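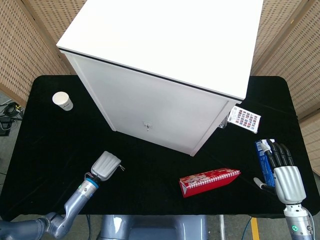
A reader in Sullbridge writes that the key turns a full circle in the lock and the bolt stays where it is, and asks whether the whole lock must be replaced. Usually only the cam is loose. Tighten the cam screw at the back of the cylinder and try again.

Which lock fits my cabinet?
Measure the diameter of the hole and the thickness of the panel. The Camov 238 suits panels up to 3/4 inch thick. For thicker panels, order the Vandik long-body version.

Where is the key number?
On the face of the cylinder or on the bow of the key. If both are worn, remove the cylinder and check the rear flange.

Can you cut a key from the number alone?
Yes, for all series up to 1510. Entwistle locks need the original key or the cylinder.

The key is stiff. Can I use oil?
No. Oil holds dust. Use dry graphite, one short puff, then work the key in and out several times. Wipe the key before using it again.

Can several cabinets share one key?
Yes. Ask for "keyed alike" when ordering. Existing Camov cylinders can be swapped, but they cannot be rekeyed.

My key broke off in the cylinder.
Do not push the other half in behind it. A thin extractor will remove most fragments if the slot is in the position where the key normally comes out.

How long does an order take?
Stock cylinders ship in 3 working days. Orders received after noon on Friday are processed the following week.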